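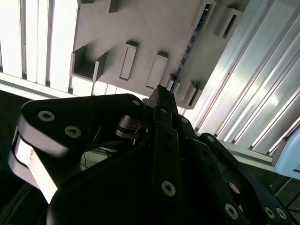 Jana Weidemann asks why ceilings are nearly always white or gray, and why can't somebody paint one purple for a change?

Good question, Jana. You can paint one purple. People do! But most people go pale, and the reason is light.

So. Ceilings. Quick tour, lots to get through.

WHY PALE?

Light bounces. It comes out of a lamp, hits a wall, bounces, hits the ceiling, bounces again, hits your nose, bounces into your friend's eye. Your friend sees your nose. All of it faster than you can blink.

Pale surfaces send most of the light back. Dark ones soak up most of it, and the light they soak up turns into a tiny bit of heat. So a white or light gray ceiling is like getting extra lamps for free. Same with pale walls. A room with a pale ceiling and pale walls can look bright right into the corners. Paint it all black, keep the same lamps, and you'd be bumping into chairs.

Purple sits somewhere in the middle. A soft purple, like the inside of a shell, bounces quite a lot. Dark grape purple, not much. And a colored ceiling tints the light too, so Jana's white socks would look a bit purple. Maybe she'd like that.

WHY ARE THE LIGHTS LONG?

In houses you often get a round bulb. In schools, workshops and big stores, long lights. Plenty of these are fluorescent (say it floor-ESS-ent. Horrible to spell, I checked twice).

Inside a fluorescent tube there's gas and a teeny amount of mercury. Electricity goes through, and the mercury gives off ultraviolet light, a kind your eyes can't see. No use yet! But the inside of the glass has a white powder on it. The powder catches the invisible light and glows. The glow is what you see. Powder doing the work, all day.

A long light spreads its glow along a long line, so shadows come out softer. Try drawing under one small bulb and then under a long light. Under the small bulb your hand makes a sharp dark shadow, right where you want to put the pencil. Annoying.

A lot of newer long lights are LED. No mercury, less electricity, looks nearly the same from the floor.

(Never touch a broken tube. Go get a grown-up. The glass is thin and the mercury is poisonous.)

WHAT HOLDS IT ALL UP?

Depends on the ceiling. Cillian Corrigan wrote in to say he thought ceilings were just the bottom of the floor upstairs, and sometimes they are, Cillian. In an old house you might have wooden beams, then board or plaster underneath, then paint.

In big buildings there's often a second ceiling hung below the real one. Thin wires or rods come down, a metal grid hangs off them, panels sit in the grid. The gap in between hides pipes, cables and air ducts. When a pipe leaks, somebody lifts out one panel, fixes it and puts the panel back. Much quicker than making a hole.

Heavier stuff needs its own fixings. A bracket is a piece, usually metal, that joins one thing to another and carries the load. Spread a weight over several brackets and each one has less to hold. Think of carrying a big tray with one finger. Now use both hands.

TRY IT: THE BOUNCE TEST

You need:
A flashlight
A sheet of white paper
A sheet of black paper
A book with small print
A dark room

1. Stand the book up, open, on a table.
2. Sit facing the book. Hold the white paper flat above it, like a tiny ceiling. Get a helper if your arms get tired.
3. Point the flashlight up at the paper, not at the book. Can you read the page?
4. Swap to the black paper, everything else the same. Try again.
5. Any other colors in the drawer? Do those too and write down wich one was best for reading.

Keep the flashlight in the same place each time or the test isn't fair. Don't shine it in anyone's eyes, including the cat's.

Áine Coughlan did hers with 8 colors and put yellow second, right behind white. Florencia Benítez used shiny foil and got one super bright patch on the page and gloom everywhere else. That's becuase smooth shiny stuff bounces light mostly in one direction, and plain paper scatters it all over. Ceilings are usually a dull, flat paint for the same reason. Nobody wants a glare patch over their lunch.

WORDS TO KEEP

Reflect: bounce light back.
Absorb: soak it up.
Glare: light so strong it makes you squint.
Bracket: a support that joins one thing to another.

Next time, floors. Send questions by October please, squeaky ones especially.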